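Girance Holiday Lets
End of stay inspection checklist, with comments

Property: Pringle Cottage
Inspected by: Jeanine Van Rooij
Date: 13 March 2025
Sheet no. 2183

Mark each item Pass, Attention or Fail. Comments go under the item.

1. Smoke and heat alarms
Pass. Hall, landing and kitchen all sound on the test button. Landing alarm has yellowed but is within its date.

2. Carbon monoxide alarm
Attention. Sounds on test, but it has been moved to the windowsill. Refit on the bracket by the stove.

3. Stairs and handrail
Fail. Lower bracket has pulled out of the plaster and the rail moves when leaned on. Raleck to refix before the next arrival. Carpet on the third tread is lifting at the left side, tack down at the same visit.

4. Windows upstairs
Pass with comment. Restrictors hold at 100 mm in both bedrooms. The back bedroom sash is stiff and needs a good push.

5. Free-standing furniture
Look for loose hinges, doors that drop, splinters, and anything tall that is not fixed back to the wall. Open every door and check the shelves. Guests leave things behind, and medicines in particular must not be there for the next family.

Cabinet with the long black handle: Pass. Nothing left on the shelf or underneath it. 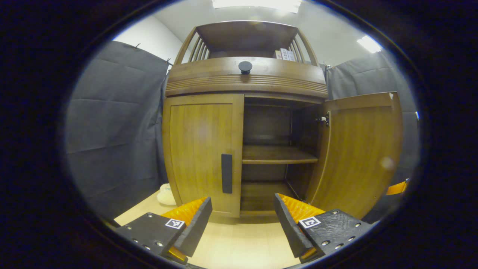

6. Electrical
Attention. Bedside lamp in the front room has a cracked plug. Removed and put in the office box. Sockets otherwise sound. Appliance test labels run to June.

7. Hot water
Pass. Kitchen tap has the scald notice up. Bath mixer turns freely and the stop works.

8. Outside steps and path
Attention. Moss on the bottom two steps. Scrub and grit. The gate latch catches fingers if pulled from the top, so a note has gone in the welcome folder.

9. Fire blanket and extinguisher
Pass. Gauge in the green.

Follow-up
Item 3: Raleck, quoted 210 pounds for rail and tread together, approved by Evelien Timmermans.
Item 6: new lamp from the store, number 16 on the shelf list.
Items 2 and 8: cleaning team, before keys are released.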